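Mudel Opens Its Doors in Flallside for a Day of Robots Taking Computers Apart

FLALLSIDE, Mon 31 March — Neighbors, students, repair shop owners and a good many curious kids filled the Mudel workshop on Bellamy Street this weekend for the first open day of the Skusto project, which teaches robot arms to help with the disassembly of old desktop computers. The doors opened at ten in the morning, and by the time they closed 153 visitors had signed the guest book. The team had put out chairs for half that many!

Skusto began last August with a simple request from the Flallside recycling yard. Old office computers arrive there by the pallet, and most of the useful parts inside (memory, power supplies, the boards themselves) are still worth saving if someone has the time to get them out in one piece. People are good at this work, but it is slow and hard on the hands. Mudel wanted to find out which steps a robot could take over and which ones are better left to a person at the bench.

"We wanted people to see the real thing, with the covers off and the cables showing," said Yolanda Arango, who leads the project. "A video can make it look like magic. When you stand next to the table and watch the arm go in for a part, you start to see how many small decisions there are, and then the questions get really good."

Visitors came through in groups of up to 12, with each group spending half an hour at the demonstration table. An operator talked through the plan first, pointing out the parts inside the case and explaining the order of the work. Then the arm was started up and everyone leaned in as close as the yellow tape on the floor would let them.

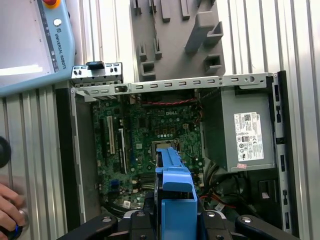 Skusto Project Team, Mudel Workshop

The machine on the table was a Dell desktop laid on its side with the side panel off, so that the motherboard and the power supply were open to view from above. The gripper held a bright blue plastic piece over the board, with its narrow end close to the processor socket. Space is tight in there, and handling a part near the board without bumping its neighbors is one of the jobs the team has practiced most.

A Universal Robots teach pendant, the handheld screen used to program and run the arm, sat on the same table with its red emergency stop button within plain view. The button was a favorite with younger visitors, who were allowed to press a spare one (not hooked up to anything) as often as they liked at the welcome desk.

Since the project started, the team has logged 2652 practice runs, and Arango was happy to talk about the ones that went wrong as well as the ones that went right. Cables are the hardest part, she told one group, as they never lie the same way twice. Clips come next. A clip that a person can feel letting go with a fingertip is a real puzzle for a gripper, and the team is still working on it.

Students from the Flallside evening electronics class stayed for two sessions in a row and ended up in a long talk with the operators about grip force and how to tell when a latch has been released. Several repair shop owners brought suggestions of their own, including a list of cases they would most like to see the arm try next — slim models, mostly, with screws in awkward places. The list is now taped to the workshop wall.

A second table, with no robot at all, gave visitors the chance to take a computer apart by hand with a screwdriver and a tray for the parts. It was busy from start to finish. The fastest pair of the day, a grandmother and grandson, had their memory and drive out in about 2 minutes and got a round of applause from the line behind them.

Mudel will hold another open day in August, with longer sessions and more room around the demonstration table. School groups and clubs that would like to come before then can arrange a weekday visit. Entry is free, the workshop is step-free from the parking lot, and children are welcome with an adult. Safety glasses are provided in all sizes.

To ask about a visit, call or stop by the Mudel front desk on Bellamy Street, Flallside, during workshop hours. Press questions may be addressed to Yolanda Arango, Skusto project, at the same location.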